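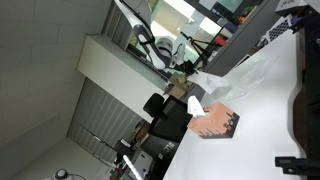
Call for Participants: Household Tasks Study, Wollitau Building

The Juhl Center for Everyday Work in Sirkville is seeking adult participants for a study of small tabletop tasks. The study concerns the handling of light household materials such as paper tissues, thin plastic sheeting and small cartons, and the order in which people choose to clear them from a shared table. It is conducted with the support of the Wollier Fund under project number 2721.

Description of the session

Each participant attends a single session of 83 minutes, including a short break. Sessions take place on the second floor of the Wollitau building, at a long white table with office seating. Participants will be asked to take tissues from a box, fold or flatten them, gather up plastic wrapping and return the table to an order they consider satisfactory. Part of the session is carried out standing. A written questionnaire on tidying habits at home and at work follows the practical tasks.

No task is timed individually, and there is no correct result. Participants may decline any task without giving a reason and may end the session whenever they wish.

Eligibility

Applicants must be 18 years of age or older and able to read and write everyday English. Both left-handed and right-handed applicants are welcome. Applicants who have taken part in an earlier Juhl Center study on packing or folding are not eligible for this round. Persons with a known sensitivity to paper dust or to scented paper products should state this when applying.

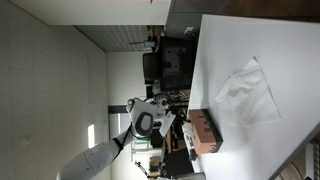

Do I need to bring my own tissues or other materials?

All materials are provided by the Center. Please leave food and drinks in the lockers near the entrance - water is available during the break.

Compensation

Participants receive a payment of $83 on completion of the session. Those who end the session early are paid in proportion to the time attended. Parking behind the Wollitau building is free of charge for the length of the appointment, and bus fare within Sirkville is refunded on presentation of a ticket.

Places and scheduling

The Center intends to enroll some 200 participants. Sessions begin in June and are offered on weekday mornings and afternoons, with a late session at 6 p.m. on Thursday. Appointments are assigned in the order in which complete applications are received.

How to apply

Application forms are available at the Juhl Center front desk and may be returned there in person or by mail. Please quote project number 2721 and list at least 2 suitable appointment times. Applicants will be notified in writing - telephone inquiries about the status of an application cannot be answered. Personal information is used for scheduling and payment only and is stored separately from study records.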